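4. Setting up the sorting table

If you've done section 3 you now have a shoebox (or a laundry basket, no judgment) full of small stuff from all over the living room. Remotes, cups, little bottles, bits of the kids' play kitchen, an eraser or two. I used to sort all that on the couch and lose half of it down the cushions again, so now I do it on a table with one bowl, and I'd never go back!

What you need

- A table with a plain top. Light wood is my favorite, small things show up on it so well. Mine is an old Enholm I got secondhand in Zernville, but any table that doesn't wobble will do.
- One bowl, wide enough that you can get your hand in and out easily. Pick a color that stands out from the tabletop.
- A damp cloth and a dry one.
- The box from section 3.

Setting up

1. Clear the table completely. I mean all of it, the mail too. If the mail stays, it gets sorted along with everything else and you'll be reading catalogs in 3 minutes flat.

2. Wipe the top and dry it. Labels on little bottles hate a wet table, and so does paper.

3. Put the bowl down toward the back, on the side of the hand you use most. I'm right-handed, so mine goes on the right. Leave a clear strip in front of it, and don't push it to the very back or you'll be leaning across everything to reach it.

4. Take a handful from the box and set it out. Only a handful! Six things on the table, counting the bowl, is plenty for one round. I've tried doing the whole box in one go and it just turns into a second messy table.

5. Make a loose row across the back with the small light things: a bottle, a block, a toy vegetable. They don't need to be lined up nicely, they just shouldn't touch. Turn the long skinny ones so they point toward you, they take up less of the row that way.

6. Keep the front of the table for the things you already know the home of. For me that's nearly always a remote and a cup. They don't go in the bowl, they go straight back where they live at the end of the round.

NOTE: Cups go mouth up, where you can see into them. I once put a coin and a tiny screw in a mug "for a second" and found them at breakfast.

Sorting a round

7. Start with whatever is nearest the bowl and work outward. Ask yourself one thing: does it go back to a different room? If yes, it goes in the bowl. If it belongs in the room you're in, it stays on the table.

8. Put bottles in standing up, or as near to it as the bowl lets you, and lower them in by the upper part instead of dropping them. Check the cap first. A glue bottle that's only mostly closed will ruin your evening (and the bowl).

9. When you've gone along the row, carry the bowl around the house and empty it as you go. Then come back for the things at the front.

10. Wipe the table again if it needs it, take the next handful, and go from step 4.

CAUTION: Remotes. Slide the battery cover off and have a look before you put one away for good. If there's white crust in there, don't touch it with bare fingers. Put on gloves and check the instructions for that remote before cleaning it. And never put a remote in the bowl with bottles, even capped ones.

CAUTION: If you have little ones, button batteries, medicine and cleaning products don't wait for their turn on the table. They leave the box first and go straight up to a high shelf or a locked cupboard.

If something isn't working

The bowl fills up right away. You're probably putting in things that live in the same room. Go back to step 7 and be strict about it. A bigger bowl is very tempting, I know, but I tried one and all it did was get heavy.

Things roll off. Some tables lean a little and you only notice when a marker makes a run for it. Fold a piece of cardboard under the low leg, or lay a dish towel along the edge.

You can't tell what something is. Plastic bits of unknown origin get a spot in the front corner. At the end of the session they go in an envelope marked "June" (or whatever month you're in), and if no one has come asking by the end of the next month, out they go.

You run out of steam. Stop after a full round, never in the middle of one. I usually do mine on Sunday while something's in the oven, and some weeks that's one handful and done. I'd guess there were roughly 2,000 little things loose in our place when we moved to Bratbridge, so believe me, you don't have to finish it this weekend.

Packing up

Put the lid on the box if there's anything left in it, turn the bowl upside down on top, and put the two away together. I keep mine on the bottom shelf by the Wako storage tins, where I can grab both in one trip.

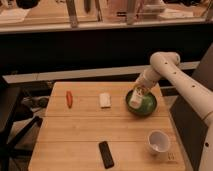

Page last changed: June

A round partway through, with the bottle at the green bowl and the remote and white cup still up front. Section 5 picks up with drawers.

Related sections
- 2. Picking a room to start with
- 3. The walk-around box
- 5. Drawers, shallow and deep
- 6. Cords, chargers and remotes

Questions? Use the contact form | © The Bratbridge Tidy-Up Guide | Back to top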